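Kirine Technical School
About Us

Our School

Kirine Technical School provides evening and daytime instruction in the repair and upkeep of household and small commercial equipment. Our students are adults. Many hold full-time jobs and come to us after work, and a number of them have not sat in a classroom for many years. The school offers them practical training in plain language, taught by people who have worked in the trades themselves.

The school is independent and is governed by a board of seven members. It occupies the upper two floors of the Osagie Building, a former garment factory on the east side of the river, together with a single-story annex on Valer Street. Enrollment stands at 300 students across all programs. Classes are limited to 11 students per instructor, and this limit is written into our bylaws.

Our History

The school began as a night course in sewing machine repair. The garment trade was then the largest employer in the district, and the factories were short of mechanics who could keep older machines in service. The first class met in a rented room over a hardware store and used machines lent by two of the factories. When those factories closed, the course stayed open and turned to other work: washing machines, kitchen appliances, lamps, pumps and hand tools.

The move to the Osagie Building took place in stages. The third floor was opened first, with four classrooms and a small library. The second floor followed once the freight elevator had been brought up to code. Parts of the original cutting tables were kept and now serve as workbenches in Rooms 204 and 206.

The annex was acquired later from Medent, a supplier of dental equipment that had used it as a warehouse. It houses our courses in pumps and small motors, which need a ground floor and a wide door.

Our Programs

The Certificate in General Repair is the school's main program. It takes 900 hours to complete and may be spread over as many as three years. Students begin with hand tools, fasteners and measurement, go on to basic electricity, and finish with a period of supervised work on equipment brought in by the public.

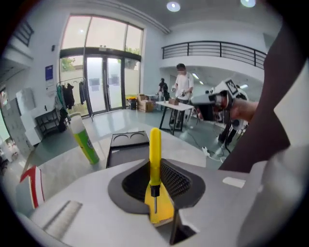 The first term is deliberately slow. Students learn to read a wiring diagram, to keep a written record of each job, and to put a thing back together in the order in which it came apart. Applicants who already have experience may ask to be tested out of this term, although most instructors advise against it.

Short courses are offered in lamp rewiring, sewing machine service, bicycle maintenance, and the sharpening of knives and garden tools. Each meets one evening a week for six weeks. No previous training is required, and a person may take any of them without enrolling in the certificate program. The sewing machine course is the oldest we offer and generally fills within a few days of the schedule being posted.

A course in shop arithmetic and record keeping is open to all students at no added charge. It covers estimates, invoices, sales tax and the handling of deposits.

The Public Repair Desk

On Wednesday evenings during term, residents of the district may bring broken household items to the repair desk on the second floor. Advanced students carry out the work under the supervision of an instructor. There is no charge for labor, and owners pay only for parts. The desk accepts some 2,000 items a year - lamps and vacuum cleaners above all, followed by mixers, fans and radios.

The desk does not accept microwave ovens, gas appliances, or any item that cannot be carried up the stairs by one person. Items not collected within 60 days of notice become the property of the school and may be used for teaching.

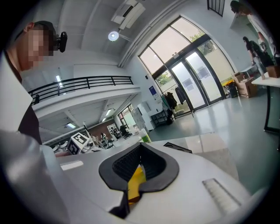
Kelechi Omoregie

The author of this page is director of instruction at the school and first came to it as a student in the evening program.

Our Approach to Teaching

We hold that repair is a skill of judgment as well as of the hand. A student must be able to find a fault, and must also be able to say whether a repair is worth the owner's money. For this reason each student in the certificate program is asked to write a short report on every job, stating what was found, what was done, and what was left alone. These reports are read and returned with comments. A selection is kept in the library, where later students often consult them.

Instructors are hired on the strength of their trade experience and are given training in teaching during their first year. They observe one another's classes twice each term.

Tuition and Admission

Admission to the certificate program is open to any person aged 18 or older who can read and write English at a basic level. There is no entrance examination. Applicants meet with a member of the teaching staff and are shown the classrooms before they are asked to sign anything.

Tuition is charged by the term and may be paid in monthly installments. The Kirine Fund, supported by former students and local businesses, covers part or all of tuition for those in need. Applications to the fund are considered in November for the term that follows - late applications are held over to the next round.

Visiting the School

Prospective students may visit during any evening class, provided they call the office beforehand. The main entrance is on the river side of the Osagie Building. Visitors who cannot use the stairs should ring the bell at the loading door, and a member of staff will bring them up by elevator. The office is open until 8:30 p.m. during term.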